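Hekberg League Match Records

README, last changed Fri 20 March

This dataset has the results and line-ups of the Hekberg amateur football league. It was collected by Piroska Kiss and Botond Vincze from paper match sheets. Please read the part on known problems before you use the goal times.

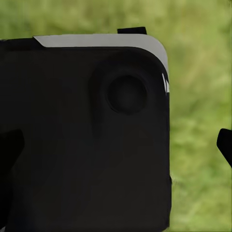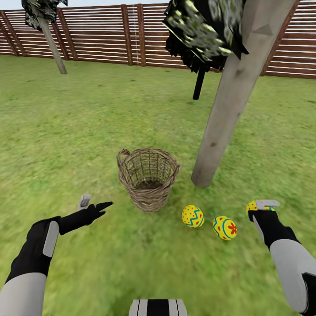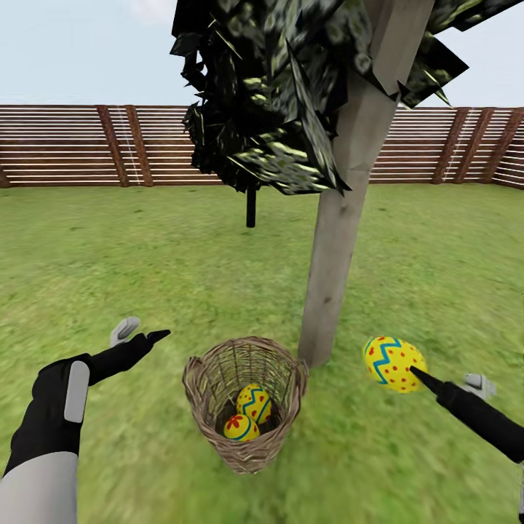 Computer renders. The second has the basket and eggs, the third the fence.

Contents

matches.csv: one row for each match, 239 rows
players.csv: one row for each registered player, 800 rows
events.csv: goals, cards and substitutions, 3000 rows
clubs.csv: club names, old names and home grounds

The files are in UTF-8 and the separator is a semicolon. An empty field means that the referee did not write anything. A zero is a real zero.

How it was made

Two persons typed each sheet separately. When the two versions were different, Ilona Hegyi looked at the paper again and decided. For 180 sheets she had to ask the clubs, and these matches have the value "asked" in the column source.

Known problems

Goal times in the Mudgway home matches are often rounded to five minutes. We left them as they were written.

Zoreck changed its name in the middle of the season. Use club_id to join the tables, not the name.

The December match between Nasari and Zoreck was stopped at half-time and played again later. Both are in matches.csv, but only the second one counts for the table (column counts = 1).

Own goals are given to the player who made them, with type OG. If you sum the goals by player, you must remove these first.

Use

You may use the data freely for study and for club websites. Please name the dataset and the version. Dates of birth are not included, and we will not send them on request.

Corrections go to Esmaeil Safavi, with the match_id and, if possible, a scan of the sheet.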